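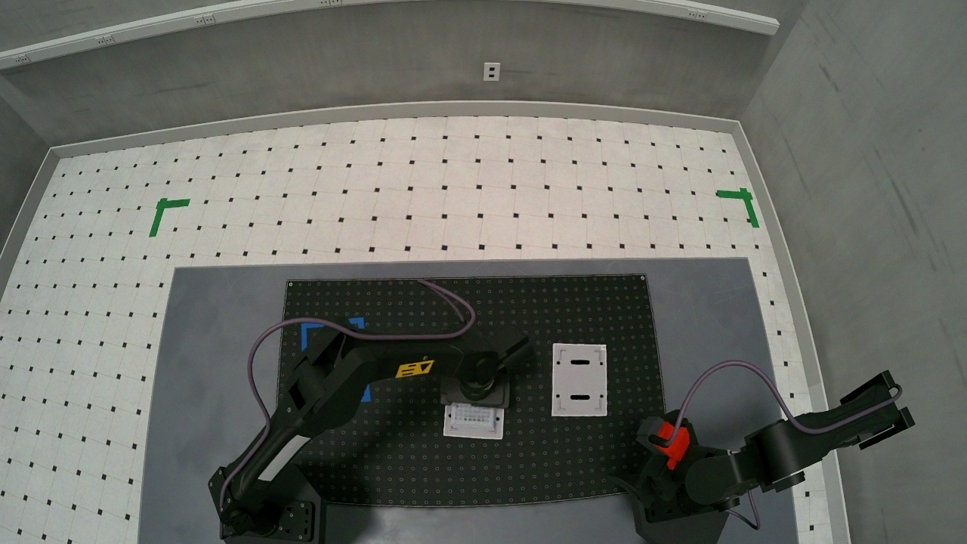 Rastham College students to compete in simulated two-arm assembly challenge

PRESS RELEASE
For immediate release

Rastham College has opened the final stage of the Pinto Challenge, a student competition in which teams program a pair of robot arms to carry out assembly work inside a computer simulation. Finalists will run their programs in the college's engineering building in January, with the results announced on the same afternoon.

The challenge is open to full-time and part-time students at the college and at its partner sixth forms. It was set up by the Department of Engineering and Computing to give students experience of planning and testing automated work before they are asked to do so on real equipment. All of the competition takes place in Plesine, the simulation package developed by department staff with support from the engineering firm Purkora.

A total of 23 teams entered the opening stage. Each was given access to the same virtual workspace, in which two arms are mounted side by side at the edge of a work surface. Parts are set out on a perforated board and the arms must be programmed to deal with them in the order given in the task sheet. Teams may choose how the work is shared between the two arms, and may keep one arm clear of the board for as long as they wish.

Lakshmi Salian, Head of Engineering and Computing at Rastham College, said: "Our students arrive with very different backgrounds. Some have written programs since they were at primary school and have never picked up a spanner, and some are the other way round. The Pinto Challenge asks them to sit at the same desk and agree on how a job should be done. I have been very pleased with the quality of the entries, and in particular with the care that teams have taken over their written work."

The tasks

The final consists of two tasks. In the first, teams must pick up a plate from a given starting position, move it to a marked area and release it within the permitted limits. In the second, a smaller plate must be lined up with a separate part and placed so that both can be fastened to the board at a later step. Fastening itself is not marked in this year's competition.

Starting positions are changed slightly between runs. A program which relies on a plate being in exactly the same place every time is therefore unlikely to score well, and teams have been advised to make use of the simulated camera views when deciding where to send the gripper. The changes are drawn up in advance by the judges and are the same for all finalists.

Up to 700 points are available for the simulated runs. A further 300 points are awarded for the team's logbook and for a short interview with the judging panel, at which every member of the team is expected to speak. Points are deducted if the arms touch one another, if a part leaves the board, or if an arm is driven beyond its permitted range.

Logbooks must record how the program was developed, including any attempts that were abandoned. The panel has asked teams to keep entries brief and to write them at the time of the work. Logbooks produced in a single sitting at the end of the project were marked down in the opening stage.

Cables

One change has been made to the rules following the opening stage. The virtual arms carry cables along their length, and several teams submitted movements that would have wrapped or stretched a cable on a physical machine, although the simulation allowed the run to continue. For the final, the judges will review each run from start to finish and may deduct points for movements which would not be acceptable in a workshop. Guidance has been sent to all team leaders and has been added to the Plesine help pages.

Jayanthi Amin, Education Manager at Purkora and a member of the judging panel, said: "In industry a great deal of our planning is done in simulation, and new starters often trust it too much. I would like to see students ask whether a movement makes sense, even when the screen tells them that it worked. The cable rule came directly from what we saw in the first round. The teams we have spoken to have taken it in good spirit, and two of them have already told us that they had to start their approach again."

Practice and support

Since the workspace was made available, entrants have carried out 2427 practice runs between them. The department has kept a record of these and will use it to review the difficulty of the tasks for next year. Individual teams' practice scores will not be published and do not count towards the final result.

Practice may take place on college computers or at home. Students without a suitable computer at home can reserve a machine in the engineering building through the college booking page, and evening places will be kept for part-time students until the final has taken place. Partner sixth forms have been given their own log-in details and may arrange practice during lessons if they wish.

Support sessions are led by technical staff from the department. Staff may explain how Plesine works, help with installation and point students towards the manual, but may not write or correct a team's program. Questions about the rules should be sent in writing to the department office, and answers will be shared with all finalists so that no team is given information which the others do not have.

The workspace file used in the opening stage will remain available. A second file, containing the layout for the final with sample starting positions, has been issued to team leaders. Teams are reminded that the layout must not be edited. Any entry that runs only on an altered layout will be returned without a score.

Arrangements for the final

Teams will be asked to report to reception in the engineering building by 9.15am. Programs must be handed in by 10am, after which no changes may be made. Runs will be shown on the large screen in the main lecture theatre and are open to students, families and staff. Interviews with the judging panel will be held in private in the seminar rooms on the same corridor.

The running order will be drawn on the morning. Each team is allowed one restart across the two tasks, which must be requested before the run in question has finished. If a run stops because of a fault in the college's own equipment, it will be repeated in full and the restart will not be used up.

The winning team will be invited to spend a week at Purkora's training centre, where its members will be able to try their program on physical arms under the supervision of the company's engineers. Travel and meals will be paid for by the company. A separate award will be made for the best logbook, and this may go to any team that completed the opening stage, including those that did not reach the final.

Lakshmi Salian added: "I would encourage students who are thinking of entering next year to come along and watch. They will see good runs and they will see runs that go wrong, and the teams are usually very willing to talk about both."

Admission is free, but places in the lecture theatre are limited and should be reserved through the college website. The building has step-free access, and a hearing loop is fitted in the lecture theatre. Visitors who need a parking space close to the entrance are asked to say so when they book.

Notes to editors

1. The Pinto Challenge is run by the Department of Engineering and Computing at Rastham College. Teams consist of between two and five students.

2. Plesine is a teaching simulation used on the college's engineering and computing courses. It is supplied free of charge to partner sixth forms.

3. Lakshmi Salian and Jayanthi Amin are available for interview by arrangement. Members of the press who wish to attend the final, or to speak to competing students, should contact the Rastham College press office in advance. Students under 18 may be interviewed only with the written permission of a parent or guardian.

ENDS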